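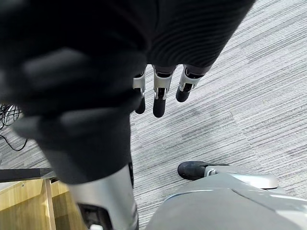

Print
E-mail

The Longest Hearing in Barrera

By Ilona Farkas

By 6:30 on a Monday evening, there is already a line down the courthouse steps in Barrera, and the woman at the front of it has brought a thermos, two cushions and a paperback. She has come to watch a confirmation hearing for a county water judge. She did the same thing last time, and she can tell you who cried.

I have covered state and local politics for a long while, and I have never seen a room so glad to be asked about ditches.

Barrera is one of the last counties in its corner of the state where the water judge is nominated by the county executive and then questioned in public by the full board, for as long as anyone on the board still has a question. There is no clock. The record belongs to a hearing that began after supper and let out in time for breakfast, and people here talk about it the way other towns talk about a championship game.

This spring's nominee is Ximena Xolalpa, 57, a former public defender who grew up on the Zimov side of the river and still keeps a few goats there. She'd fill the seat left open when Jacinto Tlapale retired in May. Tlapale held it for so long that plenty of voters thought the job was simply called "Jacinto."

The questions are wonderful! Board member Hiếu Lưu opened by asking Xolalpa to explain, without notes, the difference between a senior right and an abandoned one, and she did it with a story about her uncle's gate that had half the gallery leaning forward. Then he asked what she would do if the uncle came before her. "Step aside, and hear about it every Thanksgiving," she said.

Azucena Alvarado was tougher. Alvarado has represented the Nendden flats for three terms and reads everything. The nominee's file ran to 377 pages, and she had flagged 50 of them in yellow. She wanted to know about a brief Xolalpa signed years ago in the Wetunel canal case, which argued that the county could cut deliveries to small growers in a dry year before it touched the bigger accounts.

"Do you still believe that?" Alvarado asked.

"I believed my client was entitled to have it argued," Xolalpa said. "I would not rule that way on those facts."

"On which facts would you?"

It went on like that for most of an hour, back and forth, with Alvarado turning over one yellow tab after another and Xolalpa taking off her glasses whenever she needed a second to think. Neither of them raised her voice. I filled a notebook.

What I love about this process is how much of it is plain talk. National confirmation fights have taught us to expect a nominee who says as little as possible and a panel that makes speeches at her. In Barrera the board members are allowed to speak only in questions during the first round, and the chair will bang the gavel if one of them drifts. She banged it 10 times on Monday – four of those at Lưu, who took it cheerfully.

There are people who would like to change things. A proposal before the board would let the county executive fill the seat directly, with a vote but no hearing, and its supporters make a fair point: the seat has been empty for weeks, filings are stacking up, and growers in Nendden need rulings before the summer schedule is set. Tlapale himself is torn. He told me his own hearing was the worst night of his working life, and that he went back and read the transcript every time he got a hard case.

The public had its turn after ten o'clock. A melon grower asked whether Xolalpa would hold sessions on the Zimov side, where the bus doesn't run after five. A high school junior wanted to know how you get to be a water judge in the first place, and got a long, serious answer. The woman with the thermos asked about goats.

The board votes next week. Alvarado hasn't said which way she is leaning, and when I caught her on the steps afterward she was still carrying the file, with a pencil stuck in it around the middle. She had more questions, she said, and had asked the clerk to keep the room.

Print | E-mail this article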